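3.2 What the mediators told us about the fishing talks

I should say up front that I went into this part of the study expecting to write about fish. The dispute between Istholm and Stanomberg is filed everywhere under fisheries, the quota tables run to 2000 rows, and every briefing note I was handed had a herring chart on the first page. So I read up on herring. Then I sat down with the people who had been in the room, and they mostly wanted to talk about the phone call.

The call, if you haven't followed any of this, is the one Stanomberg's trade ministry did not make in April. Istholm learned from a radio bulletin that its neighbor had signed a separate access deal with Garkard, and it pulled its envoy the same evening. My interviewees on both sides (and they agree on very little) put the break right there. The access deal itself moved a fairly small catch, about 1000 tons. What stung was hearing it on the radio along with everyone else.

I coded the interviews twice, first for material complaints (catch, fees, port rights) and then for complaints about treatment, meaning late notice, a junior official sent to a senior meeting, a letter left unanswered. I'd planned to keep the two piles apart. That fell over quickly, as people kept sliding from one to the other in the same breath, and I ended up with a third pile that was bigger than I'd like.
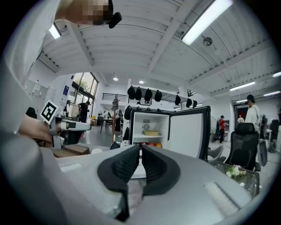

Figure 2

A reader of the first draft objected that I was taking the hurt feelings too much at face value, and that a government which says it was insulted is usually asking for something. Okoth put it more bluntly: an envoy comes home when it's useful for him to come home, and the herring season was 5 weeks off. I think that's a fair hit, and I went back to the transcripts with it in mind. The timing does look handy for Istholm. It got its port fees reopened, and it got Garkard to the table as well, which it had been asking for and not getting.

Still, I can't quite make the useful-anger reading cover everything. Two of the Istholm officials kept describing the slight in detail long after the fees were settled, when there was nothing left to win by it. One of them brought it up while I was putting my coat on! My working guess is that the anger was real and was also put to work, and the coding scheme in Section 4 lets a passage count as both.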